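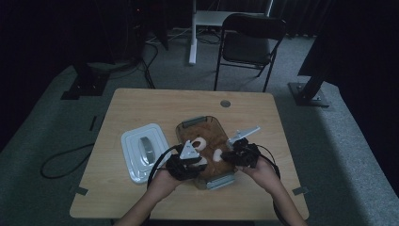 *Figure 1. Glass dish with brown filling and small white pieces; the white lid lies to the left.*

## 1. Purpose of the project

The project examined how household containers are packed and closed when the things placed in them differ in softness. It was carried out in October as part of the practical module in domestic product studies. The working title, Enasska, was taken from the name of the storage range proposed at the end of the module. Previous coursework under the title Flaseto had dealt only with rigid contents such as tins and boxes, and the present report extends that work to loose and soft materials.

## 2. Work area

All work was done at one light wooden table with rounded corners. Pieces of grey tape on the tabletop served as position marks, so that a container could be returned to the same spot between trials. The white rectangular lid with the oval grey handle was kept to the left of the working position - a rule adopted after the first session, when it had been put down wherever there was space.

## 3. Materials

Two kinds of contents are discussed in this report.

- **Loose filling.** A layer of brown, fluffy material was placed in a clear glass dish with grey handles at both ends. Small white pieces were laid on top, one of them ring-shaped.
- **Soft object.** A brown plush teddy bear with a cream-coloured muzzle was used as a single large item.

## 4. Method

Each trial began with the container centred on the table and ended when the contents had been judged acceptable or the time allowed had run out. The limit was 3 minutes. For the loose filling, the pieces were to remain visible from above and the filling was to stay below the rim. For the soft object, the packer was free to choose how the bear was turned before pressing it into place.

A total of 57 trials were recorded. Results were marked on a scale from 0 to 100, using the Győri sheet supplied with the module, and 10 trials were marked a second time as a check on consistency.
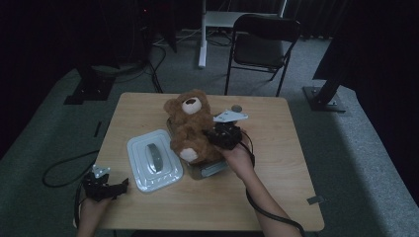

*Figure 2. Plush bear on the grey metallic container, with the lid to the left.*

## 5. Observations

The loose filling gave the more even marks. Its main difficulty was that it gathered at one end of the dish and had to be spread again before the white pieces were added.

The bear was less predictable. Its head and limbs sprang back after being pressed down, and the lid could not always be lowered level. Laying the bear on its back gave better marks than laying it on its side, although the difference was small.

## 6. Limitations

Only one soft object was used. The second marking was done by the same person as the first, and the scale leaves some room for opinion where a lid is nearly closed. A comparison with the deeper Stakar box was planned but was left out for lack of time.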